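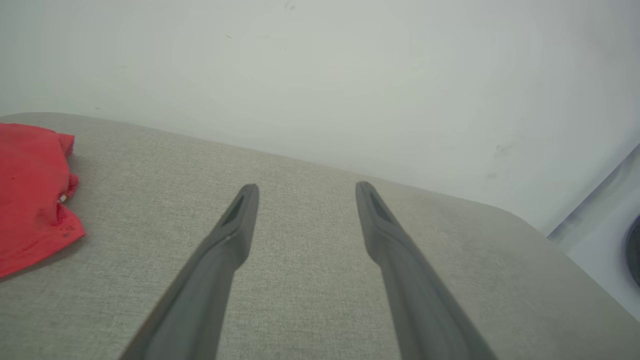 4.3 Picking up cloth

1. Lay one item on a flat, padded surface. Leave clear space between it and the fingers.
2. Open the gripper fully.
3. Select Cloth, then Pick. The Grakside tries 3 times and stops.

Note: Folding is still a trial feature. In our Itley tests it finished 324 of 403 pickups, but few folds were neat – plan to redo them by hand.

Caution: Keep hands away until the arm has been still for 13 seconds.

Error reports go to Uwe Brandes in Sarnmont.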